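Equipment Requests > Capture stations > Second tracked-glove station, budget and power
Status: Reopened (third time)
Opened by: Hiu-tung Fu
Assigned to: Renata Jabłońska
Priority: Normal, whatever that means in March

Hiu-tung Fu, opening note
We want a second glove station next to the first one, same tasks, same table size. The purchase form was sent back with "power requirements?" written in the box where I had put "normal." Please advise on what to put instead of "normal."

Renata Jabłońska
Reopening to put the actual work in front of whoever approves this. Both shots are station one on the plugs-and-chargers task.
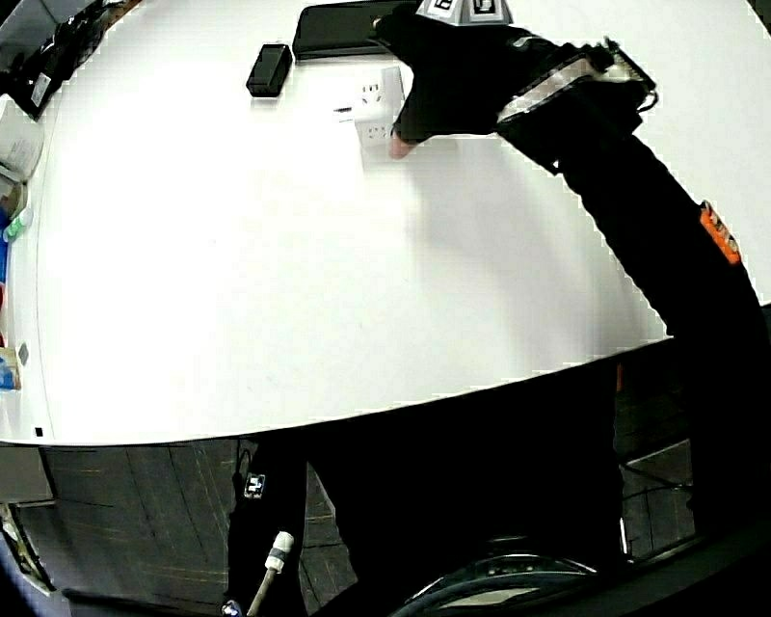
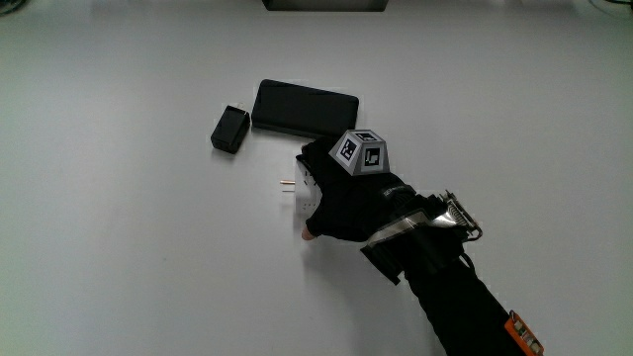
The original quote from Sondovlow covers the glove, the wrist hardware, the cameras and one table. It does not cover anything for any of that to plug into. I asked, and was told that power is "customer side," a phrase I plan to use the next time somebody asks me to bring dessert.

What I need before I can resubmit:
- a list of everything at station one that needs a socket
- how many batteries or chargers come with the glove, and how many we end up using
- whether the new station can share the capture PC
- a spare parts line with a number in it

Hiu-tung Fu
Socket list attached. It comes to 17 if you include the task items that have to be live for the "charging" takes, and fewer if you don't. Please include them. Last time we didn't, and Pei-shan spent a morning unplugging the monitor to run a phone charger.

Pei-shan Chung
It was two mornings.

Renata Jabłońska
17 entered. Facilities says the wall circuit by the window is fine for this but the one by the door is not, because the door one already has the kettle and the label printer on it. So the station goes by the window. Yao-tsung, does that work for the cameras?

Yao-tsung Chu
Works if we get blinds. The markers on the glove track badly when the sun lands on them. I lost most of an afternoon to this at the old building and would prefer a new way to lose one.

Blinds are not on the quote either.

Renata Jabłońska
Are blinds equipment or furniture?

Yao-tsung Chu
They're cloth on a stick.

Renata Jabłońska
The form has two choices. I've gone with furniture. That moves them to Róisín's budget, and I expect she'll be along shortly.

Róisín Hanrahan
Hello. No.

I'll take the table and the chair. Blinds are there to make the cameras work, so they're equipment. Also, the table on this quote costs more than twice what we pay for the same size from Irkside. Has anyone asked Sondovlow to drop it and quote without?

Renata Jabłońska
Asked. They dropped the table and added a "configuration adjustment" that comes to almost exactly 39 percent of the table. I've asked what is being adjusted.

Pei-shan Chung
On the PC question: sharing doesn't work. I tried both camera sets on the one machine and it started skipping after 20 minutes. One session is longer than that, so we'd be throwing away the second half of everything. Needs its own machine. The spec from station one is fine, just get the bigger drive. We're always deleting things to make room and somebody always deletes the wrong thing (me, once).

Renata Jabłońska
Own machine, bigger drive, added. Spare parts?

Hiu-tung Fu
Gloves wear out at the fingers first. Cables go at the connector. I'd put in 7 gloves for the year, mixed sizes, and two full cable sets. The current plan for a broken cable is to hold it at an angle.

Also please budget for task objects. They keep getting paid for out of petty cash and the receipts look like a man packing for a trip he doesn't want to take. Adapters, power strips, chargers. We need duplicates so both stations can run the same task.

Renata Jabłońska
Done. Task objects now have their own line, under consumables.

Sondovlow replied about the adjustment. It is for "adjusting the configuration to reflect the absence of a table." I've asked Yip for a competing quote.

Róisín Hanrahan
Irkside can do the table in two weeks. I've put it on hold under my budget so at least one thing here is settled. Somebody measure the gap by the window first, including the radiator.

Pei-shan Chung
Measured. It fits with the radiator, as long as the chair goes on the short side.

Renata Jabłońska
Yip's quote came in. No table, no adjustment, blinds listed as "optical accessory." Róisín, they're on my budget, you can stand down. Resubmitted with power requirements filled in.

Status changed: Waiting on approver
Open item: Yao-tsung to confirm blind width before the order goes out.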